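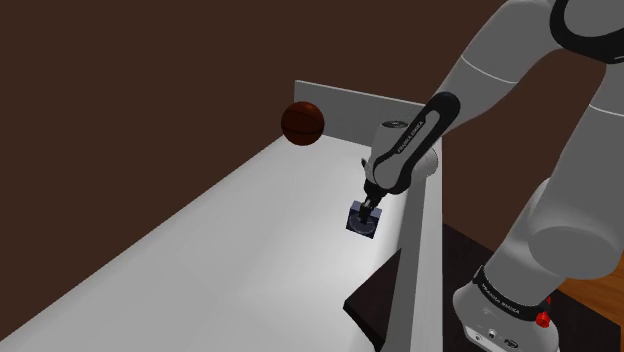
Bras Franka Emika et bloc bleu marine au-dessus du bac blanc, rendu de simulation.

Accueil Dossiers Robotique Ateliers Abonnement

Deux pinces, trois points de vue, un seul bac

2025-07-29
Par la rédaction

Le bloc est bleu marine, nettement plus étroit que l'intervalle qu'on laisse entre deux doigts pour le saisir, et on ne se lasse pas de le regarder. Au laboratoire Benavides, où nous avons passé une partie du mois de juin, il a occupé toutes les conversations, y compris à table. Faut-il l'attraper par le haut ou par le flanc ? Avec quelle pince ? Et surtout, avec quels yeux ? On croit venir pour une histoire de mécanique et on se retrouve, au bout d'une heure, à discuter d'angles de vue avec une passion que l'on réservait jusque-là au football.

Tout le banc d'essai tient dans un simulateur. Un bras blanc à sept axes, un long bac blanc peu profond, un ballon de basket, un bloc. Le décor est celui d'une pièce ordinaire, avec du parquet et une commode, et l'équipe y tient beaucoup : elle veut des fonds qui ressemblent à ceux d'un logement, avec des bruns, des ombres, des meubles qui n'ont rien à voir avec la tâche. Sur ce banc virtuel, elle a comparé deux pinces à mors parallèles, la Banton et la Pustura, pilotées par le même contrôleur, Trillenano, puis trois placements de caméra. En tout, 2 037 essais, tous enregistrés, tous rejouables. Nous en avons revu un bon nombre, certains plusieurs fois, et nous aurions volontiers continué !

La Banton d'abord

La Banton est la plus légère des deux. Son modèle numérique ferme vite, peut-être un peu trop, et son grand mérite est de pardonner les approches de travers. Quand le bloc se présente en diagonale, les mors le redressent en se refermant, et l'on voit l'objet pivoter entre les doigts comme s'il cherchait lui-même sa place. C'est un petit spectacle. Les réglages d'origine donnaient une force trop élevée, et le bloc filait vers la paroi dès que le contact se faisait sur une arête. Une correction dans Trillenano, qui ralentit la fermeture sur les derniers millimètres, a changé la physionomie des essais du jour au lendemain.

La Pustura demande davantage de soin. Elle ferme plus lentement, tient mieux une fois fermée, et supporte très bien les transports rapides d'un bout à l'autre du bac. En revanche, elle veut être bien alignée. Sur les 971 essais qui lui ont été consacrés, la plupart des échecs viennent de l'approche : un poignet mal orienté, un doigt qui touche le fond trop tôt, et la séquence est à reprendre. Nous sommes arrivés avec une préférence pour la Banton et repartis beaucoup moins sûrs de nous. Pour un geste unique, elle séduit. Pour une longue série, la constance de la Pustura finit par compter, et l'on comprend que l'équipe soit encore partagée.

Le bac complique les choses, et c'est voulu. Ses parois latérales obligent le bras à passer par-dessus, ce qui réduit le choix des postures, surtout lorsque l'objet se trouve près du bord. Le coude monte, le poignet plonge, et les trajectoires qui paraissaient élégantes sur une table dégagée deviennent tout à coup acrobatiques. Trillenano propose jusqu'à 70 postures candidates avant chaque prise et en garde une seule. Suivre cette sélection à l'écran, les silhouettes du bras qui s'éteignent les unes après les autres, a été l'un de nos moments préférés.

Et puis il y a le ballon. Il sert de perturbateur. On ne demande pas au robot de le prendre (les doigts n'ont pas l'ouverture pour cela), simplement de ne pas s'y intéresser. Dans les premières séries, le module de détection le prenait parfois pour cible, et la pince partait avec une belle assurance vers un objet qu'elle n'avait aucune chance de saisir. Le défaut a été corrigé en quelques jours, mais le ballon est resté, à des positions différentes selon les séries.

Changer de côté

La première caméra, fixe, regarde le bras et le bac d'un seul tenant. Elle est confortable pour l'œil humain : on comprend immédiatement ce que le robot est en train de faire, et l'on repère les postures bizarres avant même que le contrôleur ne les signale. Pour la prise elle-même, elle se montre moins généreuse. Dès que le poignet descend devant l'objet, une partie de l'information disparaît derrière lui.

D'où l'idée d'une seconde caméra fixe, placée ailleurs dans la pièce.

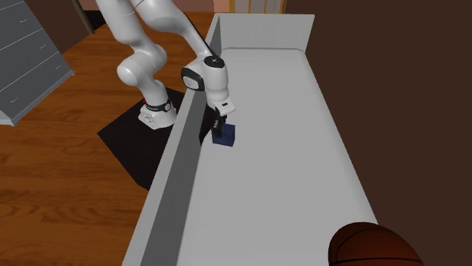
Changement de point de vue : les doigts noirs sur le petit bloc, côté commode et parquet.

De là, le passage du bras au-dessus de la paroi se lit beaucoup mieux. La distance entre le poignet et le bord du bac, difficile à juger depuis l'autre poste, devient une affaire simple, et l'équipe s'en sert pour vérifier les marges de sécurité. Elle a aussi un défaut que nous n'avions pas vu venir : la paroi jette une ombre à l'intérieur du bac, et un bloc sombre posé dans cette zone se détache moins bien. Avec un éclairage plus dur, le détecteur hésite. On peut déplacer les lampes en deux clics dans un simulateur, bien sûr, mais personne n'ira déplacer le soleil dans un vrai salon, et les chercheurs préfèrent garder plusieurs éclairages, y compris les moins flatteurs.

Les deux caméras fixes combinées donnent déjà de bons résultats. La série commune compte 528 essais, répartis entre les deux pinces, et nous avons été frappés par la qualité des approches. Le bras arrive au bon endroit, à la bonne hauteur, avec très peu d'hésitation. C'est dans les tout derniers centimètres que les choses se gâtent encore, quand il faut connaître l'inclinaison exacte du bloc et que l'on ne dispose que d'une poignée de pixels pour la deviner.

La vue du poignet

La troisième caméra est embarquée, orientée vers les doigts. Notre enthousiasme, déjà solide, a franchi là un palier. L'objet occupe le milieu de l'image, ses arêtes sont nettes, et l'on voit d'un coup s'il penche, de quel côté, et où passent les mors par rapport à lui.

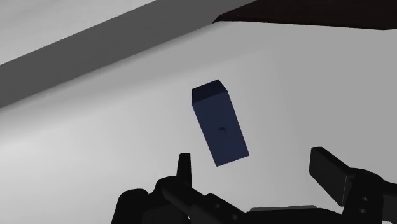 Le revers, c'est qu'on perd le reste du monde. Collée à l'action, la caméra de poignet n'a presque plus de repères, et un fond clair et uni n'aide pas à estimer la profondeur. Si l'objet sort du champ, le robot doit se souvenir de l'endroit où il l'a laissé ou remonter pour le retrouver. Trillenano gère cela en donnant plus de poids aux caméras fixes pendant la descente, puis en basculant progressivement vers la vue embarquée. Le réglage de cette bascule a pris à lui seul presque deux semaines. Trop tôt, le bras s'égare ; trop tard, la pince ferme à côté, de si peu que c'en est rageant.

C'est aussi la vue qui départage le mieux les deux pinces. Avec la Pustura, si sensible à l'alignement, elle apporte un gain net dès les premières séries. Avec la Banton, l'effet est plus modeste, les mors rattrapant d'eux-mêmes une bonne part des erreurs d'angle. Celui qui n'a qu'une seule caméra à installer aura donc intérêt à choisir sa pince en conséquence, et inversement.

Reste la question du passage au réel. Un simulateur ne rend pas bien les frottements, et les surfaces du bac, parfaitement lisses à l'écran, auront leurs rayures et leurs poussières. L'équipe prévoit de reprendre le protocole à l'identique sur un bras physique, avec un bac fabriqué aux mêmes cotes. La commode est déjà trouvée. Pour le ballon, on hésite encore entre un neuf et un vieux bien usé, dont les coutures accrochent la lumière autrement.

Contact | Mentions légales | © 2025 Tous droits réservés | Haut de page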